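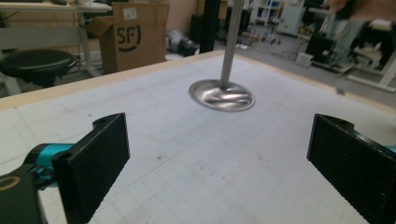 Do I need to polish the stand before I send it back to Zosville?

Bless you for asking, but no, a wipe with a soft dry cloth is plenty. We check every stand ourselves when it comes home, and a round steel base like this one, with its bright streaks of reflected light, will show up a fingerprint however careful you've been, so please don't fret over it.

Can I stand it on any table?

Any flat, steady table will do nicely. If yours has a slight wobble (and whose doesn't?), slip a bit of folded card under the short leg first.

I've thrown away the box. Is that a problem?

Not at all! Any sturdy cardboard box will do, so long as the flaps close properly and the pole can't slide about inside. Crumpled newspaper is lovely for this.

How long can I keep it?

Hire runs for 2 weeks, and you're very welcome to ask for longer. Just write to Yến Dương at our Sundon shop, quoting the number on your hire slip, and she'll sort you out. July does get busy, so do ask early if you can.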